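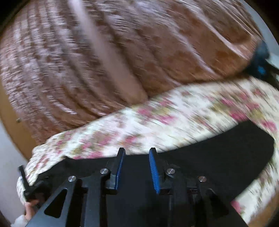

The long way back to the front of the bunch

22/12/2019

With 20 laps to go at the Nivbridge oval, Annelies Boersma moved out of the line, took two long strokes on the outside and went past most of the field before the first turn. Her coach, Lieven Visser, was standing on the infield with a lap board in his hand. He had asked her to wait until 12.

"I saw her go and I put the board down," Visser says. "After that there was no point in holding it up."

She was caught with four laps left and finished ninth. It was her best result in a marathon race in two years, and the first time since her knee operation that she had been in front of a bunch for more than a lap.

Marathon skating is a different sport from the one most people watch every four years. There are no lanes and no pairs. The whole field starts together and races for more than an hour on the same 400 meters of ice, and the skaters work in teams much as road cyclists do. Somebody closes the gaps, somebody keeps the pace high, and somebody sits in the line doing as little as possible until the last lap. For five winters Boersma was the one who closed the gaps. Her team, Van Loon, had a sprinter in Nathalie Goossens, and Boersma's job was to make sure that any break Goossens couldn't follow did not last.

"You skate into the wind and you look over your shoulder," Boersma says. "I liked it. You know after every race whether you did it right."

The injury came in February of her fifth season, on a natural ice course outside Jikevitz. A crack ran along the ice in the direction of travel, and her left blade went into it at full speed. Two skaters behind her went down as well. She got up and skated to the next feed station, where she found that she couldn't bend the knee enough to sit.

The first operation dealt with the ligament. The second, seven months later, cleaned up scar tissue that had kept her from getting low. A skater who cannot sit low has no push, and Boersma spent most of a winter skating alone in the mornings, upright, at a pace that school groups could have held.

Van Loon did not renew her contract. She says she would have made the same choice in their place. The offer from Poltus came late the next summer, when Visser called and asked whether she could still turn left.

Poltus is a small team with six riders and one van. Frans Bakker drives the van, sharpens the blades and books the rooms, and he has strong views on how deep a hollow a skater needs on soft ice. Boersma used to do her own blades and gave it up after a month with him. She says the edges last longer. Bakker says she was leaving a burr on the inside of the right one and had been for years.

The training is harder than she was used to. Visser has the group on the bike until late October, longer than most teams, and the first weeks on ice are nearly all technique – low sitting, slow laps, hands on the back. Ewan Hoani, who came over from inline racing and trains with the men's squad, was put in the same group as Boersma for those weeks. Neither of them could hold the position for more than a few laps in a row.

"He was learning it and I was learning it again," she says. "We were equally bad."

Hoani has since finished in the bunch four times. He still drifts wide in the second turn when he is tired, and Boersma still tells him so from the boards.

At Nivbridge the race was won by Goossens, in the sprint, by half a skate length. Boersma had ridden the last laps near the back of the line with nothing left to give. The two talked for a while on the infield afterward while the ice was being cleaned for the men's race.

Visser's plan for the rest of the season is simple. Boersma will race every second weekend until the end of January, and she will be allowed to attack in the races where Poltus has no sprinter in the lineup. In the others she goes back to her old work. The outdoor courses are still undecided. Boersma wants to start if there is ice. Visser wants to look at the course first, on foot, and he has told her that the answer may be no.

She has the next weekend off. Bakker has her skates.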